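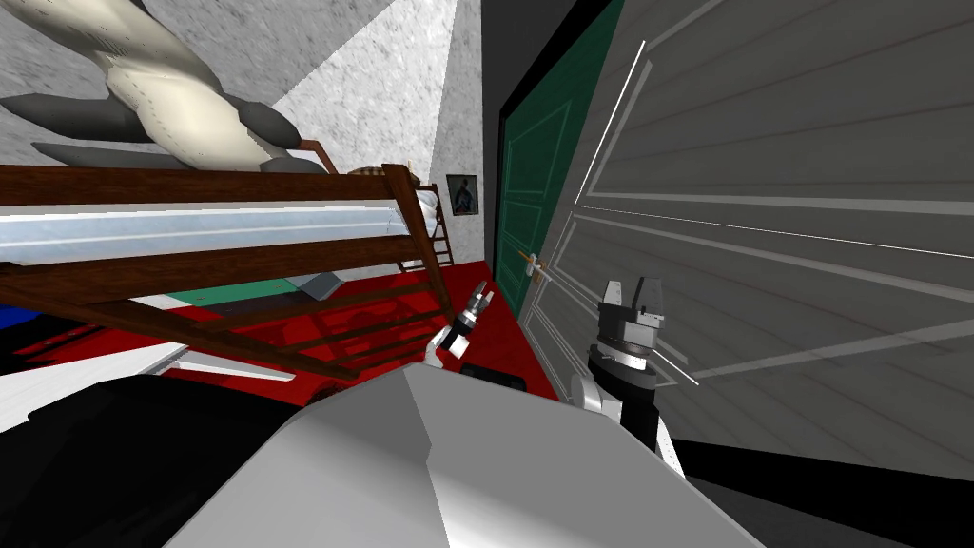 12 August 2024
By Flellero Indoor Air Group

Overnight Air in Shared Bedrooms: Speaker Notes

Opening

Title slide stays up while people sit down. Start with the scope. The talk covers carbon dioxide in shared bedrooms overnight, measured in occupied homes in Kimau. It does not cover damp, particles or outdoor pollution. Questions on those go to the end.

State the main finding early. In most of the rooms, the position of the internal door had more effect on the overnight level than the type of window vent. The vent mattered when the door was closed. With the door open to a hallway, the difference between vent types was hard to separate from normal variation between nights.

Carbon dioxide is used as a marker for how much fresh air reaches the people in the room. Say plainly that we are not making a health claim from it. A high reading tells us that exhaled air is building up. It does not tell us which pollutants are present or how well anyone slept.

Homes and rooms

We logged 46 bedrooms. All were shared by at least two sleepers and all had one outside window. Rooms with mechanical supply air were left out. Rooms above a garage were kept in but flagged, as the floor construction is different and leakage through it is not well known.

The homes are not a random sample. They came from two housing lists and the owners agreed to take part. Newer homes are overrepresented. Do not let anyone quote the results as typical of the whole town.

Floor area was taken from plans and checked with a laser measure. Where the two disagreed, the measured value was used. Ceiling height was measured at the middle of the room only, so volumes for rooms with a sloped ceiling carry more error. Furniture volume was not subtracted.

Instruments

The logger was the Briem, set to record every 15 minutes. A shorter interval was tried in July and gave no extra information on the overnight plateau, though it did show the first rise after the door closed in finer detail. It also ran the batteries down before the end of the logging period.

Each logger was compared with a reference unit before and after use. Units that had drifted beyond the tolerance were pulled and their rooms logged again. Automatic baseline correction was switched off. If asked why, the short version is that the correction assumes the sensor sees outdoor air now and then, and a bedroom with a closed window may not give it that.
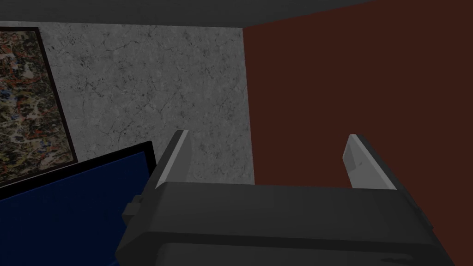
Slide four: view toward the wall.

Wall position is the next point. A logger on an outside wall can read differently from one on an inside wall, mainly through cold air falling from the window and through drafts at outlets. We used an inside wall wherever one was free. The unit was kept away from the door edge, from radiators and from any point where a sleeper would breathe directly on it.

Clock setting caused more trouble than the sensors. Several units had been left on the wrong time zone and the overnight window was cut at the wrong hour in the first export. All files were re-exported. Anyone holding the early spreadsheet should delete it.

Height above the floor

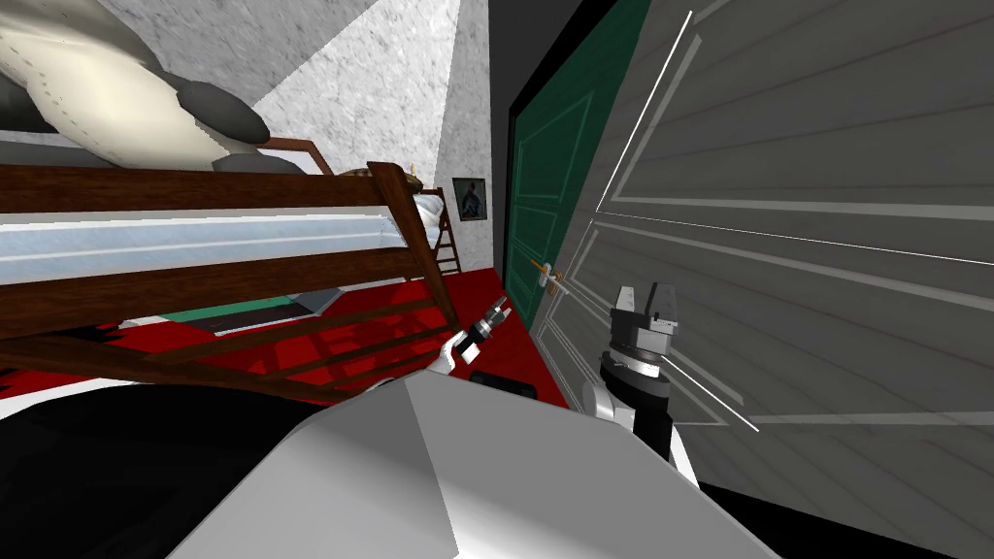

Mixing in a closed bedroom is usually good, but it is not complete. Sleepers act as small heat sources and their breath rises, so a bed near the ceiling can sit in slightly older air than a bed near the floor. Bunk beds are the obvious case. With thick rails above and below the lower mattress and a ladder at the far end, as in the bunk bed on the slide, a single logger on the wall stands for two sleeping heights that may not share the same air. We therefore placed a second unit at upper-bunk height in a small set of rooms. The upper reading was higher on most nights, and the gap closed when the internal door was open.

Do not overstate this. The subset is small, and on some nights the gap was inside the sensor tolerance. The upper unit was also closer to the sleeper in two rooms with low ceilings. A fair statement is that height is worth recording, and that a report giving one value for a bunk room should say where the value was taken.

Someone usually asks whether bedding or curtains change the result. We did not test this. A curtain drawn tight around a lower bunk would be expected to slow mixing, but we have no data.

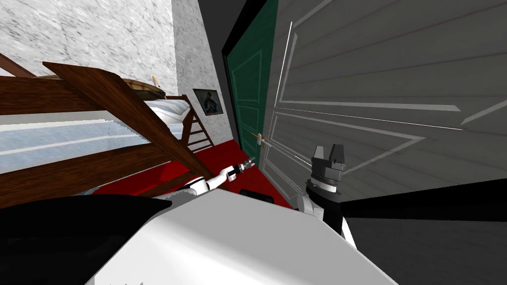

Doors

Door state was logged with a contact switch. A contact switch gives open or closed and nothing between, so a door left slightly ajar counts as open. Going back, we would use an angle sensor.

Closed-door nights show a steady climb after bedtime and then a plateau. The plateau level depends on the number of sleepers, the room volume and the leakage. Open-door nights climb more slowly and often have no clear plateau. In those cases the bedroom is behaving as part of a larger space, and the hallway reading follows it with a lag.

The gap under the door was measured with feeler strips. Rooms with new carpet had the smallest gaps. In several of these the door had not been trimmed after the carpet went in. Trimming was the cheapest fix tested - one visit, no parts - and it lowered the closed-door plateau in every room where it was done.

Window vents

The Trondero vent was fitted in part of the sample. The rest had the original slot vent or none. Vents were set fully open at the start and checked at the end. A number had been closed by then, which is a result in itself. Occupants gave noise and cold air as the reasons.

Show the chart of open vents only, then the chart of vents as found. The second one is the better guide to what happens in use. Leave it up during questions.

Points for questions

Wind was not controlled. Local weather station data are in the appendix.
Pets were recorded but not modeled.
Raw files can be shared once the address fields are removed.
A winter repeat is planned, with the same rooms where owners agree.

Related items

Kimau Bedroom Survey: Logging Protocol
Measuring Door Undercuts With Feeler Strips
Briem Logger: Notes on Clock and Time Zone Settings
Trondero Vent: Fitting Record Sheet
Reading Overnight Carbon Dioxide Curves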